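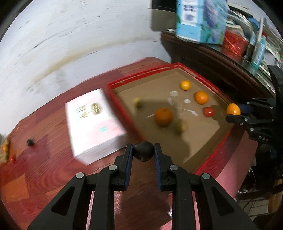
Both grippers at the fruit tray, an orange in the right one

Ticket 3018 – Imitz trial, left and right recordings do not align
Opened by: Inese Rimkutė
Assigned to: Timothée Cordier
Priority: normal

Inese Rimkutė, 9:40
Hello, we are testing the Imitz processing service for two-handed recordings before we decide on the 1,000 episode plan. The task is sorting fruit with two hand-held grippers. Upload is fine, but in the processed episodes the right hand comes later than the left. In the viewer I measure 780 ms. I already tried a new login and another browser, the result is the same. 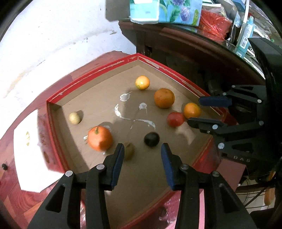 Our first batch has 56 episodes and the delay is in all of them. The raw files look correct when I play them next to each other on my own computer, so I think the problem comes after upload. I can send the logs if you tell me which ones.

Timothée Cordier, 11:15
Hello Inese, thank you for the clear report. Please send the session log and the settings file. Did you start both grippers from the same button, or one after the other?

Inese Rimkutė, 11:32
One after the other, left first. My colleague Zhuoran Deng did the same in the older trial with Kutik and there it was corrected automatically. Both files are sent now. 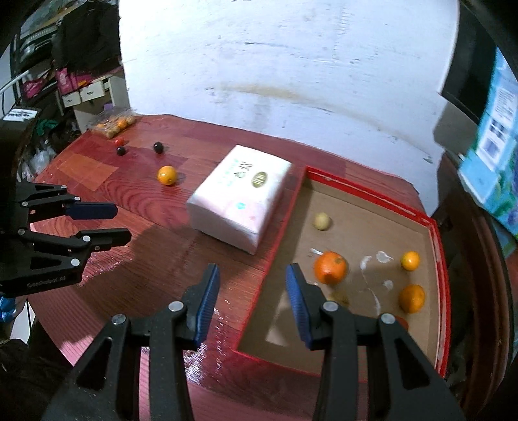
I also repeated one episode with the right gripper started first. Then the left hand is late. It seems that the service takes the first frame of each file as zero and does not read the clock.

Timothée Cordier, 14:05
Confirmed, you are right. In your settings file "align by" has the value "first frame". It should be "device clock". The trial template had the wrong value – I have corrected it for your account and started the batch again. 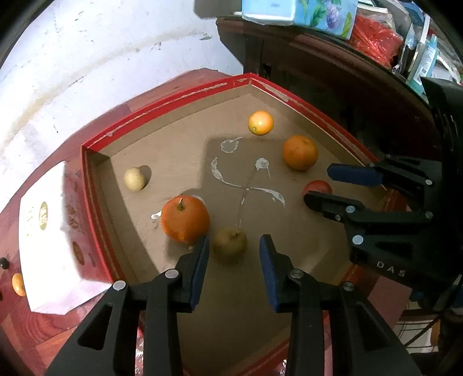
RESOLUTION

Inese Rimkutė, 16:20
I checked the new batch and both hands now close at the correct moment. You can close the ticket. One request: please write the "align by" setting in the quick start guide, I did not find it there. Also, will the second processing be counted in our trial quota?

Timothée Cordier, 16:48
It is not counted. The guide request is passed to Helju Siliņa.
Status: closed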